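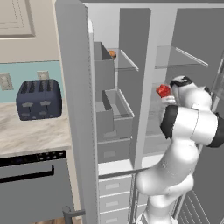 Robot arm at an open refrigerator, simulated kitchen.

Hakedura Cable Restraint, Series 3

The Hakedura restraint secures power and data lines along the outer handrails of orbital modules. It is supplied by Rostside to station operators and training facilities.

Each unit is rated for 4,000 open-and-close cycles and can be worked with one gloved hand. Two mounting widths are offered - the wider is intended for bundled lines. 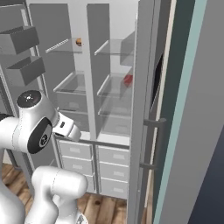 Flight units ship in sealed trays of 80 with inspection records. Training units carry the same latch but are not cleared for flight.

Orders received after February 16, 2013 will be filled from the March production lot. Technical questions should be directed to Dilani Miah, Flight Hardware Office.

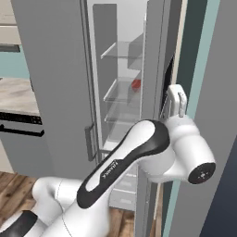 White arm with its gripper at the open refrigerator door.

Related items: Brileo tether hook, Ranasinghe connector cap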